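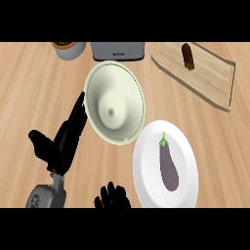
Sitzung 4: Wer macht eigentlich die Vorbereitung?

So, letzte Woche sind wir bei der Frage hängen geblieben, was in einer Großküche überhaupt »eine Tätigkeit« ist. Ich mache da weiter, und zwar mit der Kantine von Pillance, weil ich die ganz gut kenne (ich habe dort im Oktober mitlaufen dürfen, ab 5 Uhr früh, uff!).

Gekocht werden 1.078 Essen am Tag, in der Küche arbeiten 43 Leute. Zwölf davon saßen bisher in der Vorbereitung: Gemüse rauslegen, Schüsseln und Teller bereitstellen, umräumen. Genau diese Griffe übt man jetzt mit zweiarmigen Robotern, erst in der Simulation, dann am echten Tisch. Eine Aubergine auf einem Teller, eine Schüssel daneben, klingt banal, ist für eine Roboterhand aber ziemlich gemein.

Was ändert sich für die Leute? Halima Sani, seit Jahren in der Vorbereitung, schreibt inzwischen mit auf, welche Abläufe geübt werden sollen. Das macht ihr Spaß, bezahlt wird sie aber wie vorher. Ibrahim Jibrin hat mir erzählt, dass ihm das Quatschen am Tisch fehlt, seit die Schichten neu geschnitten sind. Das steht in keiner Wirtschaftlichkeitsrechnung, und ich finde, da gehört es rein!

Begriffe, die sitzen sollten: Aufgabe vs. Beruf, implizites Wissen, Restarbeit (also alles, was liegen bleibt, wenn die Maschine ihren Teil gemacht hat).

Bis zum nächsten Mal bitte den Text von Folasade Lawal lesen, wenigstens den Abschnitt über Mitbestimmung. Und überlegt euch einen Handgriff aus eurem eigenen Nebenjob, den ihr jemandem nur schwer erklären könntet.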